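Trerkora Cell Rules Pack: worth it if you practice in simulation first

I run the evening robotics course at a small training shop, and for two years our safety rules lived on a laminated sheet that said things like "be careful near the arm." So when Edit Bíró, who teaches the daytime group, forwarded me a discount for the Trerkora Cell Rules Pack, I bought it that same Sunday with my own money and figured I'd argue about the reimbursement later. (Still arguing.)

What you get is a rulebook of 94 pages, a set of fill-in forms, and an add-on that checks your simulated work cell against the rules while you build it. There's a printed version for a bit more. Get the printed one! Mine is already full of sticky notes and one coffee ring.

The book first. It's written in normal English, which puts it ahead of most of what I've read on this topic. It doesn't replace the official standards and says so on page one, then again at the start of every chapter, to the point where I started skipping the first paragraph. But it does take the big ideas — know your reach, know your stopping distance, write down every change — and turn them into stuff a beginner can do before lunch. There are 43 rules in all. My favorites are the dull ones. Rule 6 says the approach to a part gets its own named point in the program, above the part, and you never travel sideways below it. Rule 11 says the holding fixtures are modeled at full size before anybody writes a single move. I can't tell you how many student programs I've seen that treat a fixture like it's a painting on the table.

We tried the whole thing on a small assembly job, little cubes and ridged rods held up between two support blocks. It's a good test for this sort of pack: the parts are close together, they sit up off the table, and the supports are right where a careless wrist wants to go.
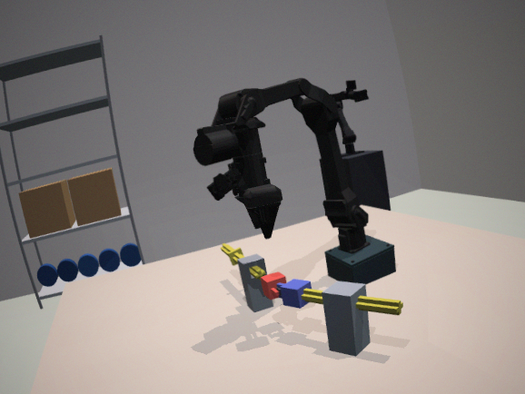
The checker add-on is where I have mixed feelings. Setup took me most of an evening, mainly because it wants every object in the cell tagged as a part, a fixture, a tool or background. Anything you leave untagged counts as background, and background gets no clearance check at all. That's a bad default. I'd much prefer it treated unknown things as solid and yelled at me. I wrote to support about it and a guy named Sang-wook Um answered the next morning, very friendly, and told me there's a strict mode buried in the project settings. So there is! Turn it on right away. Why it isn't on from the start, I don't know, and he didn't say.

Once strict mode is running, the warnings are pretty good. It flagged a retreat move of mine that went off at an angle when it should have gone straight up first, and it gave me the rule number so I could look it up in the book. It also flagged my shelf. Twice. The shelf is nowhere near the job, but my outer limit was set so generously that the arm was technically allowed to go visiting. Fair enough, I tightened it.

Speed is the other thing. The pack has you do a first run slow, a second run slow with the parts shifted a little, and only then a run at working speed, and each one gets a line on the form. My students groaned. Then they started catching their own mistakes on the shifted run, and the groaning went down some. I'd keep that habit even if I threw out everything else in the box.

Now the gripes. The forms are spreadsheets with locked cells, so if your course has a different sign-off order than theirs, tough luck. The chapter on two machines sharing a space is four pages long and reads like it was finished in a hurry — I went back to my old Drullel binder for that, and the binder is ugly but it's thorough. And the index is a mess. Try finding "emergency stop." It's under "halting."

One more warning, and the book does make this one clearly: a clean report in simulation says your model follows the rules. Your real cell still needs its own risk assessment by somebody qualified, with the real cables and the real people walking through it. I read that page out loud to every new group now.

Price is 539 for a classroom license, or 700 with a year of updates. I went for the cheaper one and I don't regret it so far, though Edit says they're redoing the shared-space chapter in July, so I may end up paying the difference after all. Four stars out of five. Fix the index and I'll think about the fifth.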